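What Is on Your Bed? The Layers, One by One

7/6/18
By the Alivville Young Readers Desk

We use cookies to remember your reading level. By staying on this page you agree to our cookie notice.

You get into bed every night, but do you ever look at it well? A bed is made of many parts, and each part has its own job. Let us start at the bottom and climb up to the pillows. 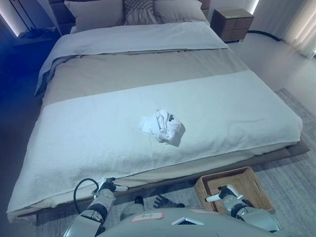 The frame

The frame holds everything up. Some frames are tall, with space for boxes under them. Others are low, like the wooden platform under the big bed in our picture. It makes a thin ledge at the side and at the foot of the mattress. If you have such a ledge at home, be careful with your toes in the dark!

Many frames have strips of wood across the middle, which are called slats. Between the slats there are gaps, and air can pass there. A mattress needs air, because every night your body gives off a little water. You do not feel it. It goes out through your skin and in your breath, and part of it goes into the bed.

At the top end of many beds there is a headboard. It can be plain wood or metal, or it can be upholstered. Upholstered is a long word, and it means covered with soft material, the same as a sofa. An upholstered headboard is nice to lean on when you read.

The mattress

The mattress is the thick part that you lie on. Inside it there can be springs, foam, wool, or a mix of these. A spring is a piece of wire that is turned round and round. When you push it, it pushes back.

In the town of Stedmont there is a small mattress workshop called Santoro, and we asked them how many springs they put in one large mattress. The answer was 1,458. Each spring sits in its own little cloth bag. So when one person turns over, the springs under the other person stay quite still.

A very long time ago, people filled their mattresses with straw, leaves, or feathers. Straw became flat after some months, and then the family had to take it out and put in fresh straw. Often this was done after the harvest, in September, when there was plenty of it.

The sheets

Most beds have two sheets. The bottom sheet goes around the mattress. It often has elastic in the corners, and then we call it a fitted sheet. The top sheet is flat, and it lies between you and the cover.

Look at the white top sheet near the pillows in the picture. It is folded back, so it makes a straight band across the bed. This fold looks neat, but it is useful too. The thin sheet is easy to wash, and it keeps the heavy cover away from your face.

Not every family uses a top sheet. In many homes there is only a cover with a washable bag around it, and this is also fine.

The duvet

Duvet is a French word. You say it like "doo-VAY." First it meant down, the small soft feathers of a bird. Now it means a thick, soft cover filled with down, wool, or some other light material. In America many people say comforter for a cover of this kind.

Now comes a surprise for some readers: a duvet does not make heat. You make the heat. Your body is warm all the time, and the duvet keeps the warm air near you. Between the small fibers there are thousands of tiny spaces full of air, and warm air cannot move away quickly from there. A jacket works in the same way, and so do the feathers on a bird.

The towel

A towel is not really a part of the bed, but very often you will find one there. A bed is wide and flat, so it is a good place to spread out things when you fold the laundry. The wide white towel in the picture lies across the foot of the bed, and it hangs down over the side.

This kind of cloth is called terry. If you look at a terry towel from near, you can see loops of thread standing up from the cloth. When you dry yourself, the water goes into the loops and between them. A flat cloth of the same size has less thread for the water to touch, so it gets full sooner.

Towels and sheets often have a small label at the edge. The label tells you what the cloth is made of and how hot the water may be in the wash.

The pillows

Pillows hold your head at a good height, so your neck can rest. Some pillows are only for sleeping. Some are mostly there to look nice, and they may have a woven or checkered pattern. At night people often put these on a chair.

We asked 469 children who read the Turora children's page how many pillows they sleep with. One pillow was the most common answer, and 89 of the children said they use no pillow at all.

Try it at home: the loop test

You need one terry towel, one old cotton pillowcase, two bowls, and a cup. Ask a grown-up first, and do it near the sink.

Put 6 spoons of water in each bowl. Press one corner of the towel into the first bowl, and one corner of the pillowcase into the second. Count slowly to ten and take them both out. Now pour what is left in the first bowl into the cup and see how high it comes. Empty the cup and do the same with the second bowl. Which cloth drank more?

Then hang both of them up to dry - and feel them again after one hour. One of them will probably still be wet.

Words to remember

Slats: strips of wood across a bed frame.
Upholstered: covered with soft material.
Down: the small, soft feathers of a bird.
Terry: cloth with loops of thread that take in water.

Get our children's newsletter once a month. Ask a parent to enter an email address for you.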